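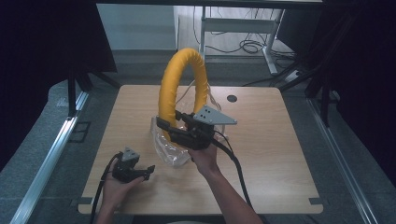 Yellow padded ring on the table, plastic bag round the bottom.

Travel pillow for a long coach trip - which sort, and does it have to be a ring?

Posted by Michalis Zacharopoulos, April, 11.40 pm
Print this page | E-mail this page to a friend

Doing the overnight coach to Darolwood at the end of the month, leaves at 9 at night and gets in some time after breakfast. Last time I did it I had a rolled up jumper and couldn't turn my head to the left for 2 days. Not doing that again.

So I need a neck pillow of some kind. Trouble is I've got a long neck and a bad shoulder (the right one, old football thing) and the horseshoe ones push my head forward so my chin's on my chest. Tried my sister's, the beans type, hated it. Makes a noise every time you move as well.

Things I'd like to know:

- are the inflatable ones any good or do they go flat by the first services
- has anybody used a full ring, or a scarf type, sitting up
- window seat or aisle if your going to sleep
- how do you wash them, as I sweat a bit

Budget is not huge. Don't want to carry something the size of a bucket round town all day afterwards either. Seats on this coach lean back a tiny bit, not much. Headrest has those wings on but they're set for someone shorter than me.

Thanks in advance, need to order in the next few days.

coachgirl_mel

Done that route more times than I can remember, my mum lives out past Darolwood. Window seat, always. Left side of the coach if you can get it, then your bad shoulder is away from the glass and you can lean on the good one. Left side also misses the lights from the other carriageway, which matters more than the pillow if you ask me. Don't sit over the wheels. Don't sit by the toilet, obviously.

Pillow wise - the horseshoe ones are made for people who sleep with their head to the side. If it shoves you forward, turn it round so the fat bit is under your chin and the gap is at the back. Looks daft. Works. Your head has something to drop onto and there's nothing behind your neck pushing. Do up the popper if it has one, loosely.

Inflatables: I've had three. First was from the market and was flat by midnight. The other two were fine, one is an Ultia with a fleecy cover, been going years. The trick is not to blow it up hard. Everyone blows them up like a football and then says they're uncomfortable. Half full, a bit more maybe, so it gives when you lean. Let the air out when you get there and it goes in a coat pocket, so that's your bucket problem sorted.

Check the cover comes off before you buy. Mine goes in with the towels at 40 and dries over a chair. The inside bit just gets a wipe with a damp cloth and washing up liquid, leave the valve open and let it dry right through or it smells.

Also take a buff or a hat to pull down over your eyes. Eye masks always slide off me. And two pairs of socks, the floor gets freezing at about 4 in the morning whatever the driver says about the heating.

Old Tam

Just get a Uneck. Sorted.

bernard_w

I'd go a bit careful with the answer above, the Uneck is a decent thing but it's the tall stiff kind with a support inside, and if you've a long neck you may find it sits too low and your head goes over the top of it. I'm 6 foot 2 and that was my trouble. Gave it to my wife, who gets on very well with it.

Full rings I wouldn't, for sitting up. Too bulky behind the neck, unless the coach seat has a dip there and most don't. Better for lying on your side at home if you have a sore ear.

What I ended up with is the scarf type, a long soft strip with padding at one end. You wrap it and tuck the end in, and you can put the thick part wherever you want. With your shoulder I'd put it on the left and lean that way. Cost me more than I wanted but it was in the sale at Galindo. Whole thing goes in the machine on a cool wash, no spin or a very gentle one, and then it takes nearly two days to dry so don't do it the night before.

Before you spend anything, try this. Sit in a kitchen chair against the wall, and roll a bath towel lengthways, fairly tight, with a couple of elastic bands to hold it. Put it round your neck and let your head go. Move the ends about, make it thicker or thinner. You'll know in ten minutes how high you need the support to be, then measure the roll and look for a pillow with that height. Most of the listings give it if you scroll down far enough. The ones that only say "one size" I'd skip.

If you buy one that comes squashed flat in a bag, open it the day it arrives and leave it out overnight somewhere airy. Foam ones need time to fill out and they can pong a bit at first. Don't judge it straight out of the wrapping. Keep the receipt, and check if they'll take it back once opened, some shops won't on hygiene grounds.

As for the shoulder, put something under your forearm. Folded coat on your lap is enough. It's the weight of the arm hanging that does it, at least that's what the physio told me. Get off at the services and walk about even if you don't need anything.

Comments

Michalis Zacharopoulos: Thanks all. Did the towel thing tonight, the chin way round is miles better, didn't expect that. Going for an inflatable with a washable cover I think. Left side seat booked.

jan_in_the_hills: can you take them on planes aswell or does the air one burst

coachgirl_mel: Never had one burst, but let a bit out before take off as it swells up.

poppyseed: The towel is what my nan always did!! Used a pair of tights to tie it.

bernard_w: Tights would be better than the elastic bands, they pinch.

Old Tam: still say Uneck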